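読了時間：3分

Litthorpe共用キッチン 備品・運用打合せ 議事録（3月分）

出席：Ita Carroll（進行）、Banafsheh Arabzadeh、Ladan Ranjbar、Levente Bozsik（記録）
欠席：Nahuel Godoy（書面にて意見提出）
開始：午前10時

1. 前回議事録の確認
修正なしで承認。Nirkgate棟の流し台コーキング補修は見積待ちのため継続案件とする。

2. 水切りかごの配置
現行はワイヤー製かごを寄木の作業台に直置きとしている。Ranjbarより、かごの脚が当たる箇所で天板のオイル仕上げが傷みやすいとの指摘。受け皿の追加とシリコン脚カバーの装着の2案を比較した。受け皿は清掃対象が増えるため見送り、脚カバーを採用する。1台につき4個、予備を含めて手配する。
かごの向きは長辺を作業台の長手方向に揃える。Godoyの書面意見（壁側への常設）は、作業台の有効幅が減ることから不採用。

3. 皿の立て方
仕切りワイヤーの間に1枚ずつ立てる。同じ溝に2枚を重ねない。大皿から先に奥側へ入れ、小皿は手前とする。皿の色による区分は行わない。Arabzadehより、縁の立ち上がりがある皿は溝の中で傾きやすく、隣の皿と接触するとの報告。溝を一つ空けて立てる運用を試行し、次回に結果を確認する。

4. カップ、小鉢、容器類
樹脂容器は皿と同じ列に混ぜない。カップおよび小鉢は伏せて置き、皿の列の端に寄せる。Kerslake棟から移した容器のうち蓋のないものは、次回までに要否を判断する。

5. 天板の手入れ
オイル塗布は年2回とする。塗布後は5時間、物を置かない。台上の食器は塗布前にすべて棚へ移す。水滴は使用者がその都度拭き取る。布巾の交換は従来どおり。
Cellbridge棟の天板は材が異なるため対象外。手順書の該当ページに注記を加える。

6. 担当
脚カバーの手配：Ranjbar
溝の試行と記録：Arabzadeh
手順書の改訂：Bozsik
蓋なし容器の一覧：Godoy（Carrollより連絡）

7. その他
作業台のかご置き場にテープで位置を示す案が出たが、糊残りの懸念があり保留。

閉会：午前11時10分

添付：寄木天板の作業台と皿

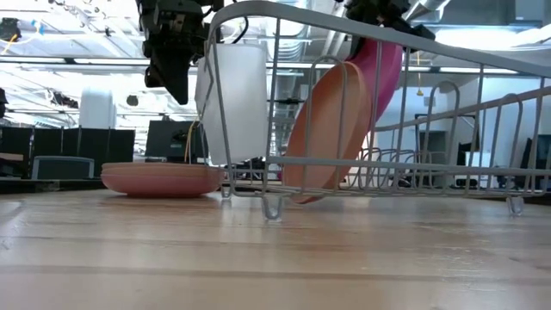
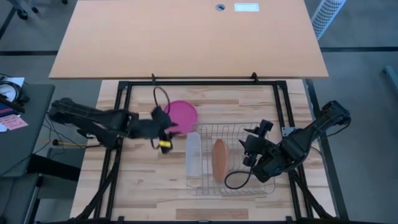
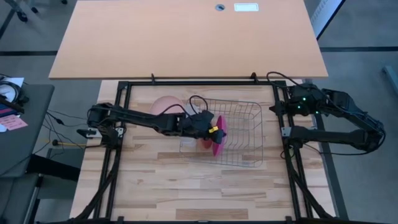

Nahuel Godoyからは閉会後に、壁側常設の件は取り下げるが、脚カバーは水が溜まるので週に一度は外して乾かすべきだとの連絡があった。手順書の改訂時に反映する。

コメント（3件）

Ladan Ranjbar
脚カバーは内径の合うものが見つかりました。色は半透明のみです。発注してよいか返信をください。

Ita Carroll
発注願います。色は問いません。

Banafsheh Arabzadeh
溝を一つ空けると、大皿のときに収納枚数が足りなくなる可能性があります。小皿は従来の間隔のままで試行します。

お問い合わせ：Litthorpe共用キッチン運用係 ｜ © Litthorpe ｜ ページの先頭へ戻る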